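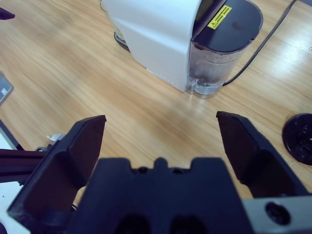
Oris Grip Guard, retrofit kit for two-finger grippers
Part no. OGG-2
Sold by Rinddale Automation Supply

In stock. Ships from our own shelf.
Fits: Comach parallel grippers with long or short fingers. Check the list at the bottom before you order.

What it is

A small force-limiting module that goes between the gripper and the wrist, plus a replacement set of finger pads and a cable. It watches how hard the fingers are closing and stops them when the part being held starts to give. The maker, Oris, calls it "complete protection against crush events." We don't, and we'd like you to read this page before you take their word for it.

Why we started stocking it

We sell a lot of Comach grippers to people automating small bench jobs, and the complaint we hear most is cracked plastic. Tanks, lids, cups, thin housings. A gripper that has handled metal blanks all year gets moved to a countertop appliance and the first clear plastic part it meets ends up with a split down one corner. On a water tank that is worse than a scrapped part, as the water goes wherever the table slopes, and on most benches there's a power cable in that direction.

One customer, who runs a two-arm cell for appliance handling, sent us their fault log. It had 83 grip attempts on a removable coffee machine tank. Of those, 7 ended in a fault stop, and 2 of the faults left a crack. The controller recorded all of them as "position not reached." That's a correct message and a useless one. The fingers hadn't reached their commanded width for the simple reason that there was a tank in the way, and the drive kept pushing until the timeout.

What went wrong, as far as we can tell

The default grip force was still at 80 percent. It ships like that. The customer had lowered the closing speed, which feels like the safe thing to do, and left the force alone. Slow and hard will crack a tank just as well as fast and hard.

The width had been taught on a full tank and the program was then run on one that was nearly empty. A thin wall with water behind it doesn't flex the same way.

The wrist camera was aimed fine. We mention this only because the customer's first integrator blamed the camera and billed for a recalibration. We've seen the offsets before and after and the change is too small to matter.

What the Grip Guard does about it

It cuts drive current when the force curve bends the wrong way. On our own bench, with the same make of gripper, it stopped short of damage on every clear tank we tried at the default force setting. We were surprised. We had expected to send the sample back.

It also writes its own log, with a separate code for "part yielding" and another for "timeout under load." If you buy it for nothing else, buy it for that. The log is plain text and you can read it without the Oris software, which we don't recommend installing.

What it doesn't do

It won't see a bad approach. If a fingertip comes down on top of a lid, the force goes straight along the finger and the module reads almost nothing. You need a limit on the arm for that.

It won't protect a drinking glass. Glass hardly bends before it breaks, so there's no curve to read. Oris shows a wine glass in the brochure. We asked how that was done and got a second copy of the brochure.

It isn't a safety device in the legal sense. It has no rating for protecting people, and the words "hand safe" on the box should be ignored. Keep your guarding and your stop button as they are.

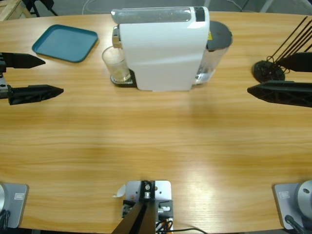
With two arms on one bench, fit a module to each. They don't talk to each other. If both grippers hold the same part and one lets go on a yield fault, the other will carry on holding it, and your program has to decide what happens next. The Oris manual gives this one line. We wrote two pages and will send them with the order if you ask.

Fitting

Power down and lock out. Take off the gripper, set the module on the wrist plate and put the gripper back on with the longer screws in the bag. Route the cable along the arm with some slack at the wrist. The supplied ties are brittle, so use your own. Teach every grip position again, as the module moves the fingertips forward and your old positions are now wrong. People skip this step and then call us about a faulty module.

Before the first live run, set the grip force to the lowest value that still lifts the part, and do your trials with the appliance unplugged and the tank out of the program's path to any outlet.

Known faults

Units from before October have firmware that forgets the force limit after a power cut and goes back to the default with no warning. Every unit we ship has been updated. If you bought yours elsewhere, check it, and check it again after the first outage.

The status light is green for "ready" and also green for "limit disabled." Oris says this will change. Read the log.

Compared with the Szabo pad set

Szabo sells soft pads with no electronics for much less money. If you handle one part, always in the same state, the pads and a lower force setting will probably do the job. They wear quickly at the tips and leave marks on glossy plastic.

In the box

Module, finger pads, cable, screws, printed manual, brochure.

Does not fit

Vacuum heads, three-finger grippers, or any gripper with a wrist plate that has been drilled out.

Returns

Accepted if the screws haven't been used. If it fails on your bench, send us the log along with the unit, and please don't clear it first.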